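サポート窓口 お問い合わせ履歴
件名:搾乳記録アプリ「Rera」で、左右の搾乳量の合計が合わない
状態:解決済み(経過観察中)
製品:Rera(授乳・搾乳記録)、Gillik 電動搾乳器と連携

お客様からのご連絡(7月、午前4時ごろ受信)

夜分に、というかもう明け方ですね、失礼いたします。生後3か月の子を母乳と搾乳の混合で育てております。いつもReraには本当に助けられていて、夜中に片手でぽちぽち記録できるのがありがたく、これがなかったら前回いつ飲ませたのかも思い出せない毎日です。

それで、昨日の分の集計を眺めていたところ、一日の搾乳量の合計が505mlと出ていました。ところが、冷蔵庫に並べた保存バッグの目盛りを足していくと、どうしてもそんなにはならないのです。寝不足の頭ですので三度足し直しましたが、やはり合いません。画面の一覧を見ると、夜中の搾乳がどうも二重に入っているようにも見えます。来月から保育園に預ける予定で、先生に普段の量をお伝えしたいので、正しい数字が知りたいです。お手すきのときで構いませんので、よろしくお願いいたします。
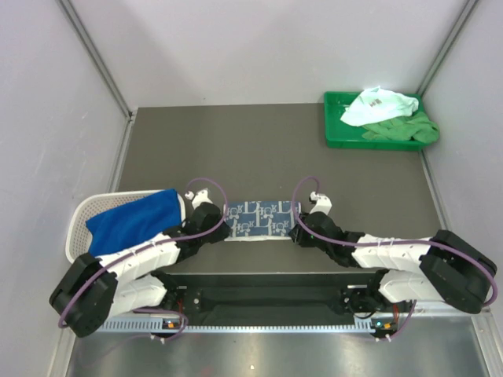

サポートからの返信(1回目)

明け方の眠いなか、ていねいに状況を書いてくださり、ありがとうございます。保存バッグの目盛りまで足し直してくださったとのこと、お手間をおかけしてしまい申し訳ございません。保育園の準備も重なって、お忙しい時期かと思います。

お知らせいただいた症状は、搾乳器からの自動記録と、アプリでの手入力が、同じ搾乳について両方とも残ってしまったときの出方によく似ています。恐れ入りますが、お子さまがお休みの間にでも、次のところをご確認いただけますでしょうか。

1. Reraの「きょうの記録」を開き、時刻の近い搾乳が二つ並んでいないか見る。
2. 並んでいたら、それぞれを長押しして「入力元」を確かめる。「Gillik」と「手入力」の組になっていれば、重複と考えてよさそうです。
3. 設定の「連携機器」で、Gillikの時計がスマートフォンの時刻と合っているか見る。

記録を消すのは、まだお待ちくださいね。どちらを残すか決めてからのほうが安心です。

お客様からのご返信

さっそくありがとうございます。見てみましたら、おっしゃるとおり二つ並んでいました!片方がGillik、もう片方が手入力です。そういえば、夜中は自動で入るのをすっかり忘れて、自分でも打ち込んでいた気がします。時計のほうは、搾乳器が3分進んでいました。昼間の分はひとつずつで、問題なさそうに見えます。

ひとつ気になったのですが、Bruvowの授乳クッションのタイマーも先週からつないでいます。これは関係ありますでしょうか。夫が気を利かせて設定してくれたもので、外すのも少し申し訳なくて。
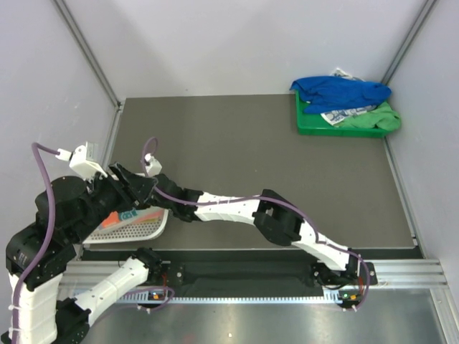
サポートからの返信(2回目)

クッションのタイマーは授乳の時間だけを送るもので、搾乳量には触れませんので、どうぞそのままお使いください。せっかくつないでくださったのですから、外していただかなくて大丈夫です。

原因は時計のずれのほうでした。Reraは同じ時刻の記録を見つけると一つにまとめるのですが、3分ずれていると別々の搾乳だと受け取ってしまいます。お手数ですが、搾乳器の電源ボタンと音量ボタンを同時に長押しして、Pelletierの同期画面が出たら「時刻を合わせる」を選んでください。画面が変わるまで少し時間がかかることがあります。そのあと、二つ並んだ記録のうち「手入力」のほうを消していただければ、合計は自動で計算し直されます。

なお、保育園に伝える量ですが、一日の合計よりも一回ごとの量と間隔を聞かれることが多いようです。「印刷用の表」から一週間分を出せますので、よろしければお使いください。飲む量そのものにご心配があるときは、健診や助産師さんの相談の折にその表をお持ちになると、お話がしやすいかもしれません。

お客様からのご返信

直りました!時刻を合わせて、手入力の分を消したら、合計が216mlも減りました。保存バッグの目盛りともぴったりです。減ったのにほっとするのも変な話ですが、自分の足し算が間違っていなかったとわかって、なんだか元気が出ました。表も印刷して、連絡帳に挟んであります。

社内メモ

同じ症状の報告がほかにもあるため、開発へ共有済み。時刻の差が5分以内で量が同じ場合、「まとめますか」と確認を出す案を検討中。よくある質問にも時刻合わせの手順を追記する。お客様には次の更新後に一度ご連絡し、夜間の記録が重なっていないかを伺ってから、このチケットを閉じる。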